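Open day at Protham, August 2018

The Protham building is a two-minute walk from the station in Murnia, and 314 visitors had signed the book by the time I got there. Sânziana Lungu took our group up to the packaging room, where small cartons are tried out on a big pale table with scissors and spare card kept at the back. 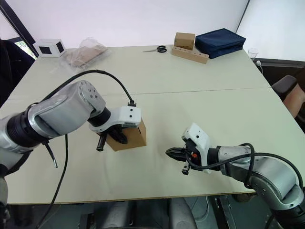

She said a carton design goes through 23 versions before a customer sees it. Most of the changes are to the flaps and the inner dividers — a divider cut a little too tall keeps the lid from closing flat. 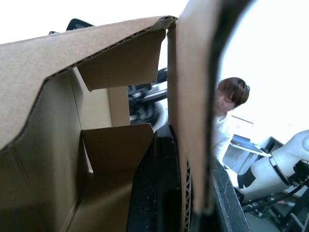 Orders start at 2,000 pieces. We were given coffee downstairs and a price list, and I asked about plain brown stock for our shop. They can deliver in December.

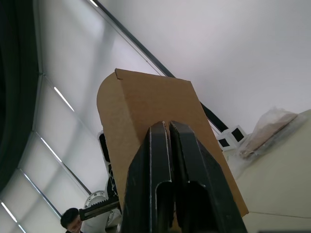

A flat piece of tan cardboard with one rounded corner.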